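Padlocks, keys and odds and ends – the gallery

Posted by Siwan Phillips, 04/11/2021

Right, quick one. People keep asking what's in the lock drawer at Brendaditz and whether they can have a look, so I've gone through it and put the list up with a few notes. Most of it came in with the old shed doors and the rest has been handed over the counter in envelopes and jam jars. Only got one picture sorted so far, the rest will go up when I've had a minute.

If you want to borrow a lock for the practice bench, ask Hoi-yan Man. If you want to give us one, leave it in the tray with a note of where it came from. Please do write the note. We've got a whole tin of keys with no story at all and it drives Hui-mei Lu up the wall.

1. The Grirero hasp lock
Big ugly thing, weighs a ton. Came off the coal store. Key turns if you lean on it. I-hsuan Chou has had it apart and back together 2 times and says the spring is fine, just full of muck. Dry graphite only on this one please, somebody has had the cooking oil at it and it went to glue.

2. Bicycle lock, Chuang
Combination, four dials. We have the number, it's on the card in the drawer. Do NOT write it on the lock again. Rubber sleeve has perished so it leaves black all over your hands. Good one for beginners though, you can feel each dial drop.

3. Small brass padlock, key in it
My favourite of the lot. YH-103 stamped on the face, brass body gone dark and streaky, shackle still nice and bright. Round-headed key with a hole through it for a ring or a bit of string.

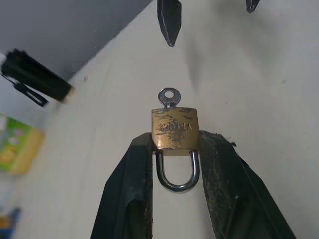
4. The Fiken cash box
Not a padlock, I know. Little tin box with a lock in the lid, green paint mostly gone. Nkechi Odukoya bought it at a car boot in April and gave it to us when she found out the key was for something else entirely. So it's locked. Something slides about inside when you tip it. We are not forcing it, there's a bet on.

5. Suitcase locks, pair
Tiny. Flat stamped keys, the sort you could cut with tin snips. One works, one doesn't, same key for both. They live in a matchbox now as they kept ending up down the back of the drawer.

6. Gate lock from the allotment
Rusted solid when it arrived. Hoi-yan had it soaking for 6 days and got it open with a tap from the rubber mallet – there was a bit of a cheer. Shackle is pitted and it'll never go back on a gate, but the inside came up lovely. Leave it open, please, nobody wants to go through that again.

7. The key tin
200 keys in a shortbread tin. Hui-mei did the count, so blame her if it's wrong. Door keys, clock keys, radiator keys, one that must be off a piano. She's started sorting them by the shape of the head, then onto wire loops with a paper tag. If you've an old lock at home and no key, bring it in and have a rummage. It's worked once. A sideboard, from Nkechi's aunt, and the key was near enough the first one out the tin.

A few notes on cleaning, as I get asked
Brass – leave the tarnish alone unless the owner wants it off. Soft brush and a dry cloth does for most. Polish gets down into the stamped letters and dries white and then you're there all evning with a cocktail stick.
Steel – wire wool, the fine grade, then a wipe of light oil on the outside only.
Keys – warm soapy water, dry them straight away, don't leave them on the radiator.
And try the key gently before you do anything at all. If it won't turn, stop and ask. Snapped keys are a pig to get out and I've only the one extractor.

Still to come: the two church chest locks (on loan, so be careful), and the toolbox one with the bent shackle. I-hsuan is also bringing her grandad's bureau lock in if she can get the screws out.

Spelling of Grirero checked against the case, before anyone emails. Any other mistakes let me know and I'll fix them when Im next at the computer.

Siwan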